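Stindance Opens Covix, a Shared Doctor-Visit Plan, to Small Employers Across Ketidow

September
By the Stindance press office

KETIDOW. Stindance, the member-owned health plan that has looked after working families in Ketidow for longer than many of its own staff have been alive, is very glad to announce that enrollment is now open for Covix, a shared primary care plan built for businesses too small to get a decent rate on their own.

Covix lets shops, farms, garages, day cares and other small workplaces join together and buy everyday medical care as one group. Everyone who belongs pays the same flat amount, $50 a month, and in return can see a doctor or nurse practitioner at any of the eight clinics in the Stindance network without a copay and without first meeting a deductible. Routine blood work is included. So are yearly physicals, flu shots, blood pressure checks, and those visits people tend to put off (the cough that has hung on three weeks, the knee that clicks on the stairs) until they turn into something that costs a good deal more.

The plan has been running on a small scale since spring, and we have been delighted by how warmly it has been received. A total of 146 employers took part in the first round, most of them with fewer than a dozen people on the payroll, and between them they signed up 950 workers and family members. A good many of those folks had gone without a regular doctor. Some had coverage on paper but a deductible so high that they treated the card in their wallet as something for emergencies only, and we heard that from them over and over at the sign-up tables last spring.
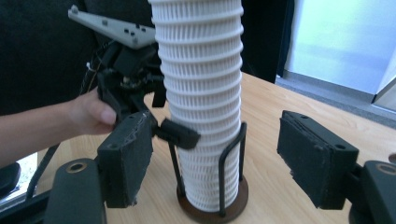 Oi-ling Yen said she had put off a checkup for years, and that what finally got her through the clinic door was knowing the price before she left the house. She added that she would like to see more employers on her side of town join, so that the Su Street clinic could stay open later in the evening.

We take that last request seriously, and there is more on clinic hours further down.

Why a shared plan

Anyone who has run a small business in this part of the state knows how the conversation with an insurance broker usually goes. A company with several hundred employees can spread out the cost of one bad year. A bakery with four employees cannot, and a single surgery or a difficult pregnancy can push the next renewal up by more than the owner can manage. Many owners give up and offer nothing, and they feel bad about it, and then they lose a good worker to a bigger place across town that has a benefits package.

Covix does not fix all of that, and we want to be plain about it. It is a primary care membership. It does not pay for hospital stays, surgery, ambulance rides or specialty drugs, and it does not take the place of major medical insurance. We encourage every member to carry some form of hospital coverage as well, and our enrollment staff will gladly sit down with anyone who would like help sorting through what is available, whether or not they end up joining.

What Covix does is take the most common part of health care, the part most of us use in an ordinary year, and give it one steady price. Members in the first round told us they were making appointments sooner and asking more questions once they got there. Our doctors told us much the same, and said they liked having a little longer with each patient. 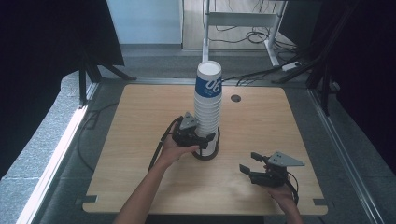 Owners have also mentioned how little paperwork there is, which pleased us more than we can say, as a great deal of work went into keeping it that way. There is one form for the business and one short form for each worker. Bills come once a month. A business may pay the full $50 for each person, split it with the worker, or simply let workers pay their own share through payroll, and it can change its mind at the start of any quarter. There is no minimum number of employees, and yes, a business made up of one person may join.

Spouses and children are welcome at the same monthly price. Part-time and seasonal workers are welcome too, and those who leave a job may keep their membership by paying Stindance directly. We went back and forth on that question for a long while, and in the end it seemed to us that a person between jobs is just the sort of person who needs to keep seeing the same doctor.

Joining does not depend on health history. The forms do not ask about past illnesses, and the price is the same for a member of any age.

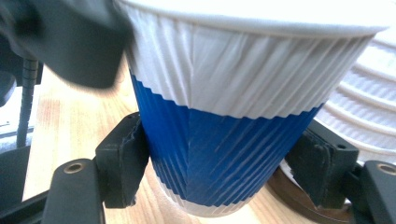
How to enroll

Employers may pick up a packet at the front desk of any Stindance clinic or ask for one by phone. Packets are available in English, Spanish and Chinese, with large-print copies on request. A completed form turned in before the end of the month brings coverage at the start of the next month, and membership cards are handed out at the first visit, so there is no waiting on the mail.

Owners who would like to talk it over first are invited to a series of open evenings at the main clinic on Su Street. Doors open at 5:30 p.m. and our staff will stay until the last question has been answered, however late that turns out to be. Please bring a recent insurance bill along if you have one. It is much easier to compare costs with real numbers on the table, and we are happy to do the arithmetic with you. Children are welcome, and there is parking behind the building as well as on the street.

Workers whose employers have not joined can come as well. We keep a short letter at the desk that explains the plan in one page, and several of the businesses now enrolled first heard of Covix when an employee brought that letter in and left it by the register.

Clinic hours and what comes next

With more members comes more demand for appointments, and we have tried to plan ahead for it. Two additional nurse practitioners will begin seeing patients this fall. The main clinic will open at 7 a.m. for people who need to be seen before a shift, and evening hours at Su Street are under review, with an answer promised to members before winter. Refills and simple questions can be handled by phone with a nurse during all clinic hours.
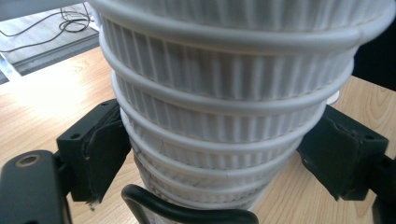 White pleated cups, nested in a stack.

Stindance will also publish a yearly account of what Covix takes in and what it spends, written in everyday language and mailed to every member. Should the plan bring in more than it costs to run, the difference will go toward holding the monthly price where it is. Should it cost more than we expect, members will hear about it from us well before any change is made, and they will have a chance to speak up.

We are grateful to the owners who took a chance on something new last spring, to the front desk staff who answered the same handful of questions with such good cheer, and to all the members who wrote to tell us what was working and what was not. A number of changes came straight out of those letters, including the quarterly switch for employers and the early opening.

About Stindance

Stindance is a member-owned health plan serving Ketidow and the surrounding towns. It operates eight primary care clinics. Press questions may be directed to the press office at the Su Street clinic during business hours.

Comments

Signed up my shop in the spring. Five of us on it now. The form really was one page, and I got my blood pressure looked at for the first time in I don't know how long.

Does the $50 cover X-rays? It says blood work but I don't see imaging anywhere.

Reply from Stindance: Good question, and thank you for asking it! X-rays are not included in the monthly price. Members can have them done at the main clinic for a set fee, and the desk will tell you the amount before you agree to anything.

Still think people are going to drop their real insurance for this and get stuck with a hospital bill. Glad you spelled out what it doesn't cover, but please put it on the front of the packet in big letters.

My daughter is away at school most of the year. Can she stay on under me, or does she need to live here?

Please, please do the evening hours. I get off at 6.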